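Cornel Văduva has tidied desks for a living for 12 years, mostly for small firms such as Brunet. He starts with the toys. "Put them in a clear bag. People look for a colour."
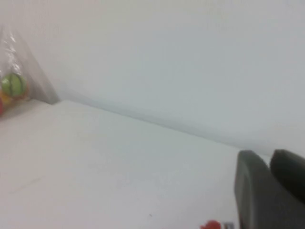 Interviews

Pens come next. "Take the lot out, then put back what writes," he says. He likes a mesh pot for markers and pencils together.
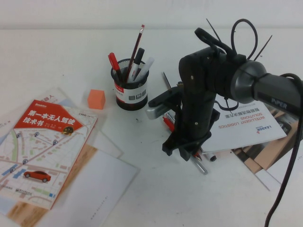

Books and paper

Thérèse Caron, who edits the Pulton newsletter, asked what he does with books. "Lay them flat while you sort the sheets. Blank paper gets its own pile."

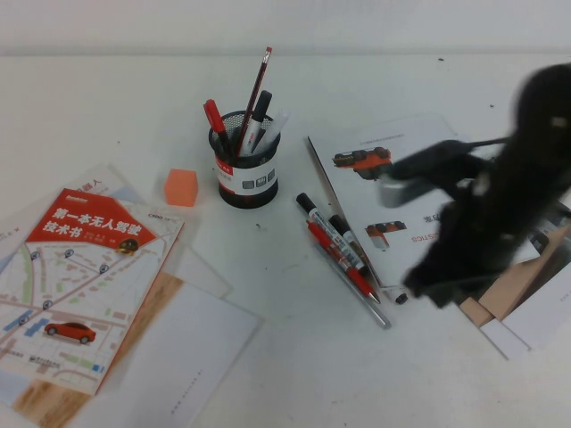

What it costs

Văduva charges 139 a visit.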